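The Loan Is Not a Punishment

When Prevo announced that Esko Honkanen would spend the second half of the season on loan at Liltska, the supporters' pages were full of funeral words. He was finished, they wrote. The coach did not trust him. I would like to defend the other opinion, although it is less exciting.

Honkanen is 24. Before the loan he had played 589 minutes of league football in two seasons, and most of these came when the match was already decided. A midfielder can't learn his position from the bench. He can learn it only when he makes a mistake in the tenth minute and must stay on the field for the other eighty.

I understand why the fans are angry. They remember his goal against Starken, and they paid for their seats hoping to see more of the same. But a goal is one evening. A club has to think about the whole year, and this club has three older players who want the same place in the centre. 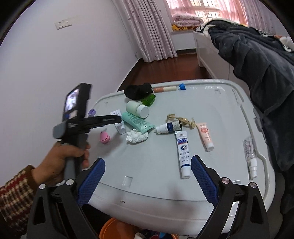 Toiletries and other small items on a light grey box lid.

There is also the question of money, which many people prefer not to discuss. Liltska will pay half of his wages until the loan ends. For a club of our size it is a serious help, and in January it can decide whether we sign a left back or continue with a tired one.

My colleague Shanthi Sivakumar disagrees with me. She wrote that young players who leave on loan seldom come back as starters, and she gave the case of Hettiarachchi, who went away at 22 and was sold the next summer. It is a fair point. Still, Hettiarachchi was sent to a team which did not need him. Liltska have lost two midfielders to injury and their coach asked for Honkanen by name.

What I would criticize is the manner. The supporters learned the news from a short message late in the evening, with no word from the coach — and no word from the player. He wore the number 33 shirt here since he was a teenager. A proper goodbye would have cost the club very little.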